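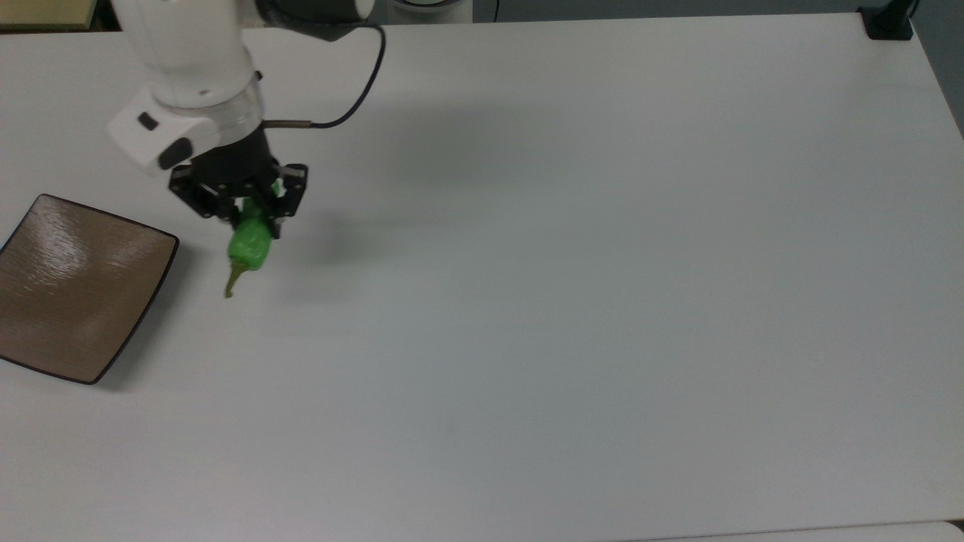
Kitchen Chores Project: Progress Report to Semel
Reporting period ending December
Prepared by Marisol Solís, project lead, Vuketti

Summary

The grant asks one question: can a single robot arm do enough ordinary kitchen work to be worth the counter space it takes up? At the end of this period our answer is still no for a home, and a qualified yes for a few narrow jobs in a shop kitchen. The produce work moved ahead. Wiping and drawer work did not, and I explain why below.

Work completed

We ran 1,930 attempts on the produce tasks this period. An attempt means one item picked up from the table and set on a plate, with no help from the operator. Items were peppers, lemons, small onions and mushrooms. Of those attempts, 669 used peppers, which we picked on purpose as the hard case. They are shiny, they roll, and no two have the same shape. A grip that works on a lemon will often squeeze a pepper out sideways.

The main change was to the way the fingers close. In the last report the arm closed at one speed until it met a set force. It now slows down before contact and stops sooner. Bruising went down enough that the kitchen staff at Dauda, who look over the produce for us, stopped sending items back with complaints. Drops have also gone down, though long peppers held near the stem end still swing and sometimes slip during the move to the plate.

Placing is now the weaker half of the job. The arm gets to the plate reliably but tends to let go a little high. With a mushroom this does not matter much. A lemon can roll off. We have started work on lowering the item until it touches before the fingers open, and I expect to report on that next time.

Work behind schedule

Wiping: We planned to have the arm wipe down a table after food prep. It can follow a path with a cloth, but it does not know when a spot is clean, so it either leaves residue or goes over the same area far too long. I have put this on hold until the produce work is finished.

Drawers: We tested 57 drawer openings at the Dauda kitchen. Handles the arm had practiced on were fine. The older drawers there stick, and the arm stopped and waited for a person on most of them. This is a real limit for home use, where sticking drawers are common.

Speed

A person clears a tray of mixed produce much faster than the arm does. We have not tried to close that gap and do not think the grant period is long enough to do so. The Dauda manager told us speed matters less to her than being able to walk away from it. At present she cannot walk away. Someone has to stay within reach to restart the arm after a failed pick -- usually a short job, but it ties up a person.

Budget and staffing

Spending is in line with the plan. The one extra cost was replacement finger pads, which wear faster than we had allowed for. Solance supplied the second set at the same price as the first. We have 2 operators trained, and both will stay through the next period.

Next period

Finish the touch-down placing work and repeat the pepper attempts with it. Move from a bare table to one with other dishes on it. Run a full morning shift at Dauda, starting at 7 a.m., and log every time a person has to step in.

Request to Semel

We ask that the drawer milestone be moved to the final period and that its funds stay in the equipment line until then. No change to the total is requested.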